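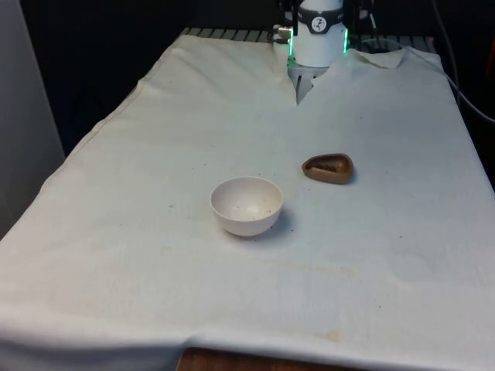

Review by Rui Godinho
Posted June 30, 2023 in Travel Gear

I had put off buying a new travel bag for years. My old one was a canvas thing with a broken zipper that I kept closed with a bootlace, and I was fond of it the way you get fond of a car that only starts on a hill. But we had a long trip coming up, first the coast at Comano and then inland by bus to Zulladska, and my sister told me she would not be seen on a ferry with me and that bootlace again. So I bought the Sovo, the medium one in dark blue, and I've now carried it on buses, two ferries, one very slow train and up more stairs than I like to think about.

First the plain facts. It opens flat like a suitcase, with a zipper that runs around three sides, and it has shoulder straps that tuck away behind a flap when you want to carry it by the handle. There is a mesh pocket on one side of the inside and a pair of straps on the other. I paid 200 for it in euros, and the larger size was 300, which seemed like a lot of money for a bit more cloth.

Comano is a good place to try out a bag, because the whole town is built on a slope and the ferry drops you at the bottom of it. Our guesthouse was at the top, naturally. The lady who runs it had told us on the phone that it was "five minutes from the harbor," and I suppose it is if you are a goat. It took us 20 and a stop for lemonade (very good lemonade, from the kiosk next to the chapel, have it with the mint). I had the bag on my back the whole way and I can say the shoulder straps are the best thing about it. They are wide, they don't creep toward your neck, and the padding still had some life in it at the top of the hill. The hip belt is another matter. It's thin and the buckle sits just where my trousers button, so after the first day I unthreaded it and left it rolled up in the bottom.

The mornings there are lovely, by the way. The fishing boats come in early and the bakery on the harbor opens before anything else, and you can sit on the wall with a warm cheese roll and watch the first ferry go out to the islands. I used the small top pocket constantly for this kind of thing: coins, sunglasses, the ferry timetable folded in four. It has its own zipper and you can get at it without taking the bag off if you have a patient sister.
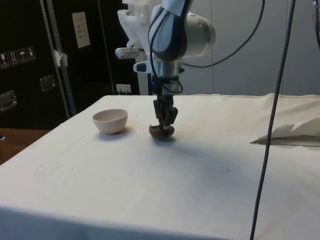
Then came the bus to Zulladska, and that was where I had my one real complaint. The luggage goes in the hold underneath, and it rained hard all the way over the pass. When the driver handed down our bags mine had been standing in a puddle, and the water had come in along the zipper at the bottom corner. Nothing dreadful, a pair of socks and the edge of a paperback, but the label had promised me a bag for all weathers and I took that at its word. There is no rain cover in the box. My sister's old Onuoha pack, which she has had forever and which cost her a good deal less, came with a cover stuffed in its own little pouch, and she was dry as toast and let me know it.

Zulladska itself I can recommend to anybody. It's a quiet town with a river, a covered market and a great many cats, and the people in the hotel were kind enough to put my socks on the boiler pipe. In July there is some sort of music festival and the rooms fill up, so we were glad to be there before it. We stayed three nights and I lived out of the bag the whole time, just unzipped it flat on the luggage stand each evening, and that is such a pleasure after years of digging around in the dark for a clean shirt!

A few small things. The handle on the side is stitched well and doesn't dig into your fingers. The dark blue shows dust badly, and bus holds are full of dust. The zipper pulls are cord with a knot in them — easy to grab with cold hands, though one of mine has started to fray. And the medium will fit in the overhead rack of a train if you don't stuff the outer pocket, which I did, twice.

Would I buy it again? I think so, yes, though I'd wait for a sale and put the savings toward a rain cover. If you mostly travel by car it's more bag than you need. For ferries and hills and small hotels it has been good company, and I've given it 4 out of 5. The bootlace came along too, in the top pocket, and we ended up using it to hang the washing.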